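2025년 5월 22일 목요일
글 | 도린 브라투

국자

외숙모가 하던 식당은 플레롬톤 버스 종점에서 걸어서 7분 거리에 있었다. 간판에는 스토이카라고만 적혀 있었다. 외삼촌의 성이었다. 외삼촌이 죽고 나서도 간판은 바뀌지 않았고, 외숙모는 그 뒤로 혼자 수프를 끓였다.

내가 그 집 문을 다시 연 것은 외숙모가 병원에 들어간 다음 주였다. 사촌 누나 미렐라가 전화를 걸어 와 그릇을 좀 정리해 달라고 했다. 가게는 7월까지 비워 주기로 되어 있었다. 누나는 배를 타는 일을 했고 그때는 토카크 항에 묶여 있었다.

"버릴 건 버리고, 쓸 만한 건 네가 가져가."

"외숙모한테는 물어봤어?"

"물어봤지. 국자만 남기래."

어떤 국자냐고 물었더니 누나도 모른다고 했다. 배 위는 바람이 심한지 말이 자꾸 끊겼다. 나는 알았다고 하고 전화를 끊었다.

열쇠는 옆집 신발 수선집에 맡겨져 있었다. 수선집 남자는 서랍을 열더니 묻지도 않고 열쇠를 내주었다. 내가 외숙모를 닮았을 리는 없는데, 그가 어떻게 알아봤는지는 모르겠다. 그는 월요일에 가스를 끊으러 사람이 왔었다고 했다. 나는 고맙다고 했다.

안에서는 아직 양파 냄새가 났다. 의자는 모두 탁자 위에 올라가 있었다. 계산대 옆 칠판에는 마지막으로 판 음식이 적혀 있었다. 콩 수프, 빵 포함 700. 그 밑에 작은 글씨로 빵 빼면 600이라고 되어 있었다. 빵을 빼는 손님은 한 사람밖에 없었다. 외삼촌의 친구였던 우체부인데, 그는 늘 주머니에 자기 빵을 넣고 다녔다.

나는 외투를 벗고 부엌으로 들어갔다. 국자는 네 개가 나왔다. 벽에 걸린 것이 두 개, 서랍에 하나, 나머지 하나는 쌀통 속에 있었다. 쌀통 속의 것은 자루가 짧고 입이 넓었다. 벽에 걸린 것들은 크기만 달랐다. 서랍에서 나온 것은 가장자리가 한쪽만 닳아 있었다. 외숙모는 왼손잡이였다. 왼손으로 냄비 바닥을 긁으면 어느 쪽이 닳는지 알아보려고 빈 냄비에 대고 몇 번 저어 보았다. 그래도 확신이 서지 않았다.

저녁때 병원에 전화를 했다. 간호사는 외숙모가 주무신다고 했다. 급한 일이냐고 묻기에 아니라고 했다.

나는 그날 식당 안쪽 방에서 잤다. 점심 장사와 저녁 장사 사이에 외삼촌이 눈을 붙이던 방이었다. 어릴 때 나도 거기서 낮잠을 잤다. 부모님이 루발렐 공장에서 야간 조로 일하던 두 해 동안, 나는 학교가 끝나면 이 식당으로 왔다. 외숙모는 숙제를 봐 주지 않았다. 글을 천천히 읽는 사람이었다. 대신 일을 시켰다. 콩을 고르는 일, 숟가락을 닦는 일, 접시를 크기대로 쌓는 일이었다. 일을 마치면 국자로 수프를 퍼 주었는데, 내 그릇에는 항상 위에서 한 번, 바닥에서 한 번 펐다. 손님들 그릇도 그랬는지는 기억나지 않는다.

아침에는 설거지부터 했다. 몇 주 동안 선반에 있던 것들이라 먼지가 앉아 있었다. 물은 나왔지만 데울 수가 없어서 찬물로 닦았다. 수건이 모자라 나중에는 내 셔츠로 닦았다. 점심 무렵 우체부가 문을 두드렸다. 은퇴한 지 오래라고 했는데도 모자는 그대로였다.

"문 여는 건가?"

"아니요. 치우는 중입니다."

그는 들어와서 의자 하나를 내려 앉았다. 외투 주머니에서 종이에 싼 빵을 꺼내 반을 내게 주었다. 우리는 수프 없이 빵을 먹었다. 그는 외삼촌이 간판 글씨를 직접 썼다는 이야기를 했고, 글자 간격이 맞지 않아 외숙모가 사흘이나 말을 안 했다는 이야기도 했다. 나는 국자에 대해 물었다.

"혹시 외숙모가 어떤 걸 썼는지 아세요?"

"국자를? 나는 그릇만 봤지."

그는 빵 부스러기를 손바닥에 모아 입에 털어 넣고 일어났다. 가면서 의자를 다시 탁자 위에 올려놓았다.

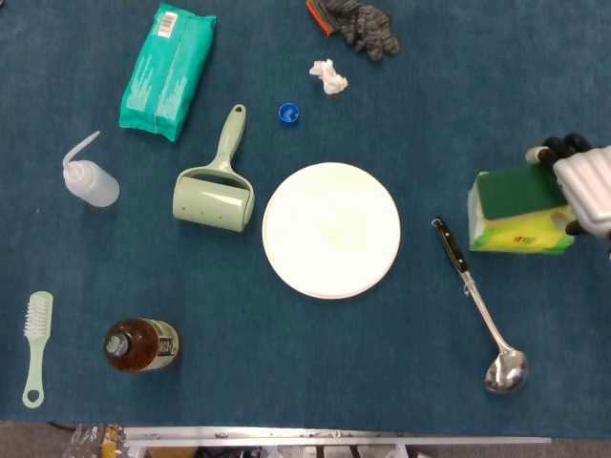

일요일

병원은 시내 쪽에 있었다. 버스를 한 번 갈아타야 했다. 나는 국자 네 개를 신문지에 싸서 장바구니에 넣어 갔다. 버스가 설 때마다 바구니에서 소리가 났고, 건너편에 앉은 아이가 계속 쳐다보았다.

외숙모는 창가 침대에 앉아 있었다. 생각보다 작아 보였다. 머리를 누가 빗겨 주었는지 가르마가 평소와 반대쪽에 나 있었다.

"가게는?"

"거의 다 했어요. 냄비는 수선집에서 가져간대요."

"그 사람이 냄비를 뭐에 쓰게."

"가죽을 담글 거래요."

외숙모는 고개를 끄덕였다. 나는 이불 위에 신문지를 펴고 국자를 나란히 놓았다. 외숙모는 안경을 찾아 쓰고 하나씩 들어 보았다. 벽에 걸려 있던 것 두 개는 금방 내려놓았다. 쌀통에서 나온 것은 조금 오래 쥐고 있었다.

"이건 어디 있었니?"

"쌀통에요."

"외삼촌이 넣었구나. 한참 찾았는데."

그러고는 그것도 내려놓았다. 마지막으로 가장자리가 닳은 것을 왼손에 쥐고 손목을 두어 번 돌렸다. 옆 침대의 환자가 이쪽을 보고 있었다.

"이거예요?"

"아니." 외숙모가 말했다. "이건 네가 쓰던 거다. 너는 늘 바닥을 긁었어. 내가 그만 긁으라고 해도."

나는 내가 국자를 쓴 기억이 없다고 했다. 외숙모는 콩 고르는 일이 끝나면 나를 상자 위에 세워 놓고 냄비를 젓게 했다고 말했다. 눌어붙을까 봐 겁을 내서 팔이 아플 때까지 저었다고 했다. 나는 내 손을 보았다. 나도 왼손잡이다.

"그럼 외숙모가 남기라고 한 건요?"

"그거야. 네가 가져가라고."

간호사가 들어와 점심 쟁반을 놓았다. 맑은 수프와 빵이 있었다. 외숙모는 한 숟가락 떠먹고는 소금이 모자란다고 했다. 나는 나머지 국자 세 개를 도로 신문지에 쌌다. 외숙모가 쌀통에서 나온 것은 두고 가라고 해서 그것만 꺼내 서랍에 넣었다. 서랍에는 동전지갑과 외삼촌의 면도기가 들어 있었다.

돌아오는 길에 버스에서 미렐라의 전화를 받았다. 국자는 찾았느냐고 물었다. 찾았다고 했다. 누나는 배가 내일 떠난다고 했고, 의자는 어떻게 할 거냐고 물었다. 나는 하나는 우체부에게 주고 싶다고 했다.

"그 사람이 달래?"

"아니. 아직 안 물어봤어."

종점에서 내려 식당까지 걸어갔다. 수선집은 닫혀 있었다. 나는 문을 열고 불을 켠 다음, 칠판을 지우려고 행주를 적셨다. 700이라고 쓴 줄을 먼저 지웠다. 600은 그대로 두고 의자를 내리기 시작했다.

최근에 올라온 글
- 토카크 항의 겨울
- 우산을 돌려주러 간 날
- 야간 조
- 루발렐에서 온 엽서

문의는 편집부로 | © 2025 도린 브라투. 무단 전재를 금합니다. | 맨 위로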